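A Day at the Ulloa Pottery Works

2021-12-22, by Marleny Villca

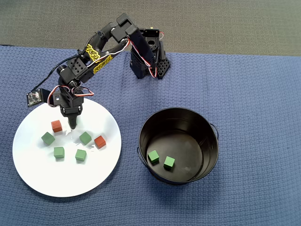
Page last changed: 2021-12-22

Since many years I eat from Ulloa plates. My grandmother had them, then my mother, and when I moved to this country I was surprised to find the same plain white plates in a shop near the station. So when I read that the works opens its doors to visitors two times in a year, once in July and once before Christmas, I wrote to them the same evening. The answer came quickly and was very polite. They asked me to wear closed shoes and to leave my big bag at home.

The works is at the end of a long road beside the canal. The bus stops at the bridge and from there you must walk. I was early, so I drank a tea in the porter's office, where it was very warm and there was a calendar from the clay supplier, Trinum, on the wall. There were 40 visitors, and they divided us in 2 groups. My group was led by Kayode Obi. He has worked in the glazing room for most of his life and he speaks quietly, so it is good to stay near him.

We began in the clay store. I had imagined that clay arrives ready for use, but here they mix it themselves from powders and water in a large tank, and then the water is pressed out again. What remains are heavy grey cakes, like wet slate. Mr Obi let us touch one. It was colder than I expected and it left a grey line under my nails for the rest of the day.

Next came the forming room. A plate is made upside down. A slice of clay is put on a plaster mould which gives the inside of the plate, and a heated tool comes down while the mould turns and gives the back and the foot. It takes only a few seconds. The plaster drinks the water from the clay, and after some time the plate comes free alone. The women who work there clean the rims with a damp sponge, and this is the part I could have watched for hours. They hold the sponge still and let the plate do the moving. One of them told me that she learned it in a week but was only content with her rims after a year.

In the drying room we did not stay long because it is hot and the air smells of wet cellar. Here I asked why a plate bends, as one of mine at home has always moved a little on the table. Mr Obi explained that if one side dries faster than the other, the clay pulls. You cannot see it before the firing. The clay "remembers", he said, and the kiln shows you what it remembers.

The kiln itself is a tunnel, 105 feet long. The plates travel through it on wagons, very slowly, and the hottest place is in the middle. We could look through a small window with dark glass. I saw only orange. The first firing makes the plate hard but still thirsty, then it is glazed, and then it goes in again. The white glaze is called Favora in the house, and it is pink before firing! They add a colour which burns away, so that the glazers can see if they have missed a place. I liked this very much.

Mr Obi showed us how to glaze by hand, with a turn of the wrist so that the glaze runs over the whole face and the last drop falls from the rim. Three visitors tried it. One of them was me, and my plate had a thick tear on one side. He said it was a good plate for soup.

In the sorting room each plate is knocked with a small wooden stick. A good plate rings, a cracked plate gives a dull sound. We all tried and after a few minutes even I could hear it. The seconds go to the works shop, where they cost much less. I bought four dinner plates and a milk jug with a small black point near the handle.

The tour takes the whole morning and there are many stairs. The canteen is open for visitors and the pea soup is good, but bring coins, they don't take cards. Places for the July day can be asked for by letter or by e-mail.

Comments

Teabowl: Thank you for this, I went to the July one and our guide skipped the sorting room completely. Is the shop open on ordinary days too?

Marleny Villca: Yes, in the afternoon, but please ring the bell at the porter's office.

Hendy: My aunt worked on the sponging bench. Her hands were always soft and she hated washing up.

canal_walker: The footpath from the bridge gets very muddy in winter. Take the road.

More visits
- Doludix paper mill: how an envelope is made
- Two hours in a button museum
- The salt boats and their harbour
- A morning with the bell tuners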